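Can Machines Do the Household Chores Yet?

Tiruwork Tekleab
December 16, 2025

The question of whether a machine may be trusted with ordinary housework has been put to me several times since my notes on warehouse automation appeared in November.
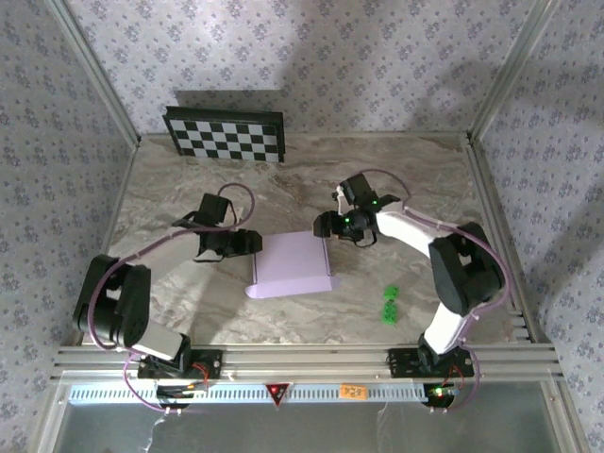

My answer remains a cautious one. Certain chores are within reach, provided that the conditions are kept narrow. Others, including many that a child of seven would manage without thought, are still a matter for the laboratory.

It is useful to separate the chores by what they ask of the hands. Washing and drying were given over to machines long ago, and the machines concerned have no hands at all. The work that remains is mostly picking up, putting away, opening, closing, folding and wiping. Of these, tidying small things into or out of a box is perhaps the fairest test. It calls for one hand to steady and another to lift, and this is why a pair of arms is so often set to it.

Two arms bring their own difficulties. Each must know where the other is, and both must agree on where the table is. A checkerboard target is commonly used to settle that matter, and anyone who has moved a camera by a finger's width will know how much depends on it. There is also the question of grip. A box held too firmly will bend, and one held too lightly will turn when the second hand touches it. A person corrects for this without noticing. A machine must have been taught to do so, usually over a great many attempts.

Readers have asked for figures. The Clonda trial, whose summary was circulated last month, recorded 2583 attempts at simple tidying tasks, of which 305 required a person to step in. I consider this a respectable result. It should nevertheless be set beside the conditions of the trial, in which the table did not change, the lighting was fixed and the objects were drawn from a list of 23. A family kitchen offers none of these comforts.

On the shop floor the position is better. Prurkis has placed paired arms at two of its packing benches, where the same cartons arrive in the same order throughout the shift. The supervisors with whom I corresponded regard them as slow but steady. They were less content with the time taken to prepare the arms for a new carton, which had on one occasion occupied most of a working day.

I would therefore advise against any purchase for the home at present. Safavi and Pristico have both invited enquiries about domestic models, and neither has yet stated a price or a date of delivery. I have written to both firms with questions about repairs and about the space required around the arms, and any replies will be published on this page.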